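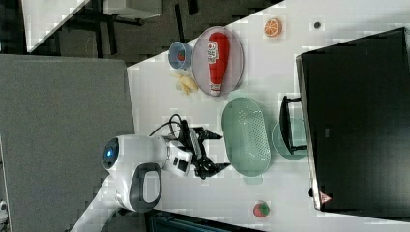 A robot arm with a two-fingered gripper at a table set with a plate, a ketchup bottle and toy food.

How Does a Robot Pick Things Up?

Pick up a cup. Now pick up a strawberry. You probably used your hand in two different ways, and you didn't have to think about it. A robot needs a lot of help to do the same thing.

The part of a robot that holds things is called a gripper. The black gripper in the photo has two fingers. They work a bit like your thumb and first finger when you pinch something.

Why so many different things?

A bottle is long. A colander is wide and has a rim. A toy strawberry is small. If a gripper can only hold one shape, it won't be much use in a kitchen. So the people who test grippers put out objects of many shapes and sizes.

At the Nirncombe workshop, Bastien Masson compares two grippers. One has two fingers, and the other, named Grorirus, has 3. Each gripper gets 10 tries at every object. A try counts only if the gripper lifts the object and holds it while you could say "one hippopotamus, two hippopotamus."

In March, the two-fingered gripper made 346 good lifts. Grorirus made 222 in the same number of tries. It did well with round things, but it had trouble with plates. A plate lies almost flat, and three fingers kept bumping into the table before they could get under the rim.

How does the robot see?

Look just behind the gripper and you'll find a small camera. It rides on the robot's wrist, so it moves wherever the wrist moves. A camera there can get a close view of an object. A camera fixed high on a wall sees the whole table, but the arm can get in the way. Many robots use both kinds.

Try it yourself

You will need a pair of kitchen tongs, a plastic cup, a spoon and a grape.

1. Pick up each object with the tongs and put it in a bowl.
2. Do it again with one eye closed.
3. Write down which object was hardest each time.

Did the spoon twist? That happens to robots too. Try holding it nearer the middle.

Words to know

Gripper: the part of a robot that holds things.
Wrist: the joint between the arm and the gripper.
Rim: the outside edge of a plate or bowl.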